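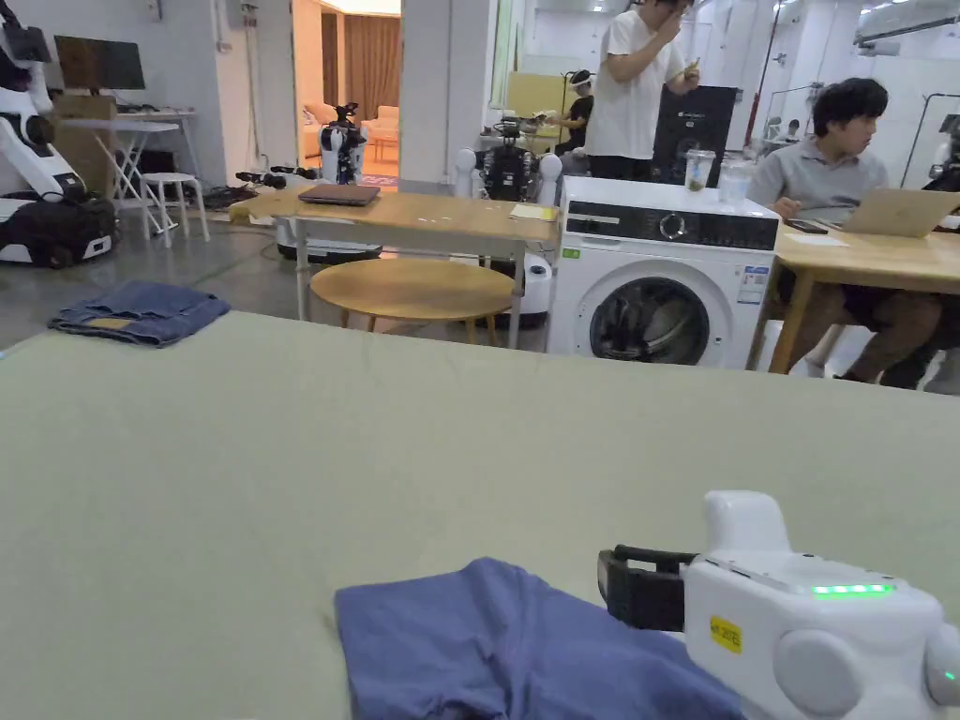 *Blue jeans, folded, and a blue-violet garment that isn't.*

## About Javside

Javside is a wash-and-fold laundry in Blackwood. We wash, dry, fold and return everyday clothes, bedding and towels for households and small businesses. We do not dry clean, and we do not take leather, suede or wedding dresses.

The company started as a coin laundry called Zalska. Most people who came in asked if they could leave their bags and pick them up after work, so drop-off slowly became the main business. We took out the coin machines one December and changed the name the following spring.

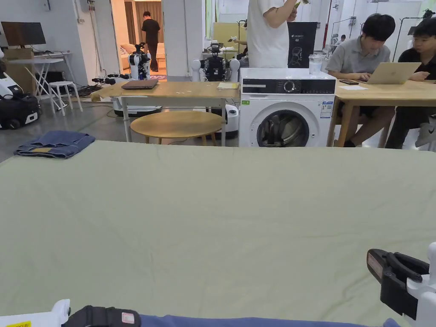
Today we have 202 regular household accounts and 16 business accounts, mostly hair salons, guest houses and a dental office. Every order is washed on its own. We don't mix bags from different customers, even small ones, and that is why our minimum charge is for a full load.

Clothes are sorted by color and care label. Anything without a label goes in cold and is hung to dry. If you want something handled another way, put a note in the bag – a scrap of paper is fine.
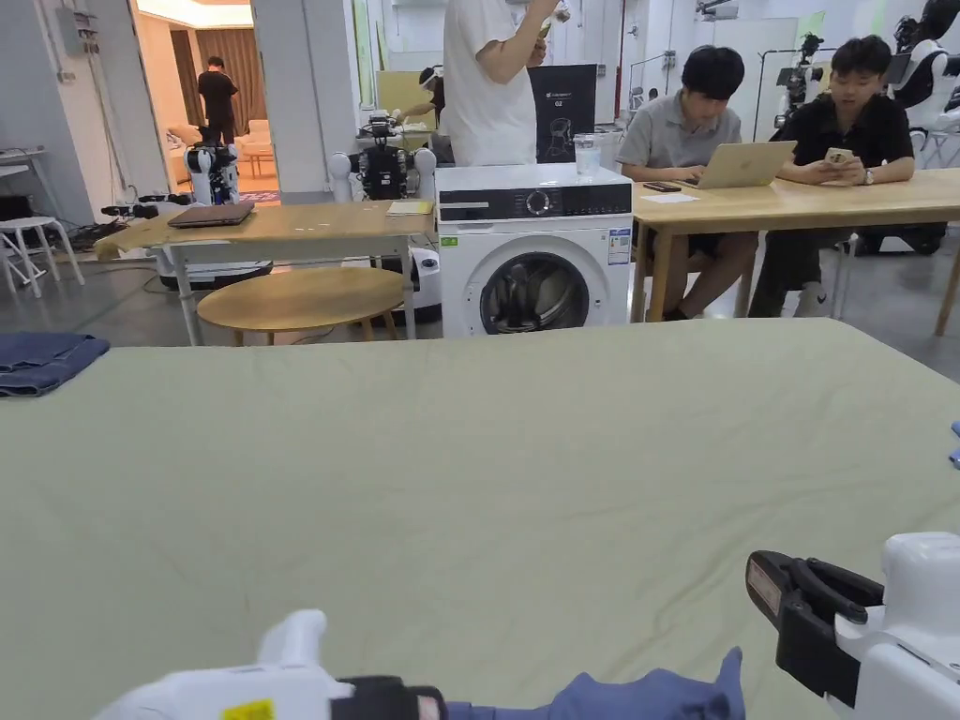
A customer wrote to us last year that she had stopped using two other laundries over lost socks and was still waiting for us to lose one. We do lose one now and then. Unclaimed items stay on a shelf at the counter for 53 days and then go to the clothing bank on Lendusari Street.

### Prices and pickup

A standard bag costs $39, washed and folded. Ironing is charged by the piece. Pickup and delivery are free inside Blackwood, and outside town we add a fee that depends on distance.

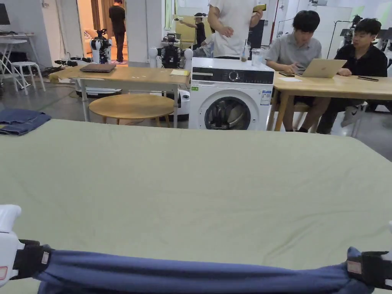

Orders dropped off before noon are ready the next working day. Comforters and heavy blankets take a day longer. We use unscented detergent unless you ask for the scented one, and we don't use fabric softener on towels.

Payment is by card or cash at the counter. Business accounts are billed monthly.

Page updated 2 Sep 2024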